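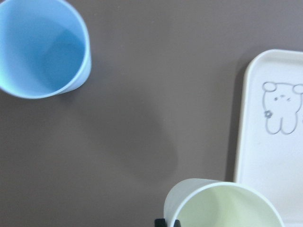 3.2 Cell setup and upkeep

Figure 2. Wrist camera view of the cell at Branadov. Two cups and the tray on the brown tabletop; fingertips at the yellow-green cup.

The arm is bolted to the short side of the table. Wrist camera looks nearly straight down, so the fingertips stay in view at the lower edge (Figure 2). We use them as a reference — if the tips have moved in the picture, the mount has slipped and we stop.

Daily check, done before 10 in the morning: wipe table, wipe lens, close gripper on nothing, read the offset. Tray goes back to its tape marks on the underside. The bear drawing on it turned out handy for spotting a tray put in back to front. Lamps are diffuse. A soft dark patch on the table is still there in most views and we did not mask it out.

Fingertip pads changed every 1,000 grasps. First set was left on for 3,007 and the cups began to slide, see Section 5. Piątek swapped the pads and re-did the hand-eye calibration, which took most of an afternoon in March. Camera cable failed once, at grasp 536 of the second set; strain relief added at the wrist, no failure after that. Thin plastic rims need low force — our setting is in Table 1, and it should be checked agian after any pad change.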